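How to record a table-clearing task with two hand-held grippers

This guide covers one task from start to finish: picking food packaging off a kitchen table and dropping it in a trash bin, shown by a person holding a gripper in each hand. The recordings go into training a two-arm policy. The steps assume you already have a pair of grippers charged and paired, with the Gurnent recorder installed on the laptop. If you have not done that yet, do the setup page first and come back.

Clearing a table is a good second task after pick and place. The motions are short, the objects are cheap, and the packaging is soft, crumpled and shiny, so a policy that has only seen blocks and cups will struggle with it. 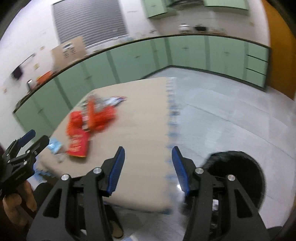 Kiltadero

Updated January 2019

What you need

Two hand-held grippers with padded fingertips
A laptop with the recorder running and at least 40 GB free
A table you can reach across while seated or standing
A bin with a bag in it
A mix of packets, wrappers, plastic bags and cartons

Rinse anything that held milk or sauce and let it dry overnight. Residue gets into the ribs of the fingertip pads and is slow to clean out.

Step 1. Set up the room

Put the bin beside the table, close enough that you can drop something in without taking a step. Leave the cupboards, the counter and whatever is on it as they are. A policy trained only against a bare background tends to fail in a real kitchen, so ordinary clutter is useful.

If the table has a cloth, clip it underneath on the side away from you. A cloth that slides when you pull on a wrapper spoils the episode.

Step 2. Lay out the packaging

Start with the items grouped on one half of the table. Put stiff pieces and soft pieces next to each other, and let a few touch. Change the layout before every episode. Moving one packet a few inches does not count as a new layout - turn things over, swap the order, and move the group to the other half of the table now and then.

Step 3. Start the episode

Hold both grippers above the table with the jaws open and pointing at the work. Press record, then keep still for two seconds. The tracker uses this pause to settle, and the Willems alignment script looks for it later when it matches the left and right streams.

If the laptop beeps twice, tracking was lost on one side. Stop, delete the episode and begin again.

Step 4. Pick up the stiff items first

Cartons are the easiest to hold and the easiest to crush. Come in with one jaw on either side of a fold near the bottom, where the board is strongest, and close until the pads touch. Then close a little more. Lift straight up before you move sideways.

A carton that has been torn open will have loose flaps. Keep the flaps out of the jaws if you can. If one gets caught, carry on and finish the move, and do not shake it free.

Move at half the speed your hands want to go. Fast wrist turns blur the view from the gripper, and blurred stretches are the first thing the filter throws out.
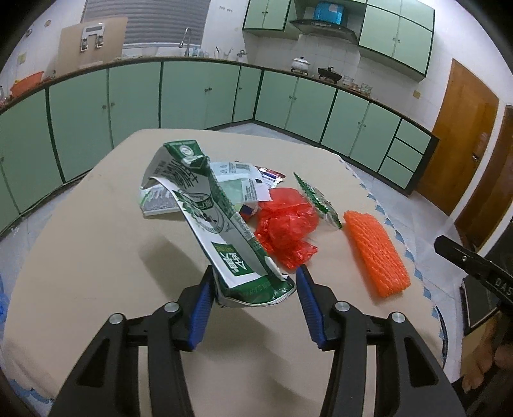 Step 5. Pick up the soft and flat items

Pinch plastic bags from the top of the heap, where there is enough loose material for both pads. For foil wrappers and other flat scraps, use the second gripper to hold one end down and slide the fingertips of the first one under the other end. Long thin strips should be taken near the middle so the ends do not drag across the other pieces.

If you miss, try again in the same episode. Up to two misses are fine, and we keep them. After a third, stop and mark the episode as failed.

Step 6. Drop and return

Bring the item over the center of the bin, open the jaws fully and wait until it has fallen. Come back to the table with the jaws still open. Use whichever hand is closer to the bin, and pass items across between the grippers only if the task sheet asks for it.

Step 7. End the episode

When the table is clear, hold both grippers above it again for two seconds and stop the recording. Good episodes for this task run to 63 seconds or less. Label each one with the room, the layout number and the hand that did most of the work.

How many to record

Our first policy for this task was trained on 200 episodes from a single kitchen. It cleared cartons well and left most of the foil behind. Adding 14 layouts made up only of flat items helped more than any change to the training settings.

Common problems

Pads slipping on plastic: wipe them with a damp cloth, then dry them. Do not use alcohol on the ribbed type.

Jaws not closing fully: check for scraps of film around the pivot pins.

One stream shorter than the other: run the Bristetti repair tool before upload - it trims both streams to the same length and writes a new log.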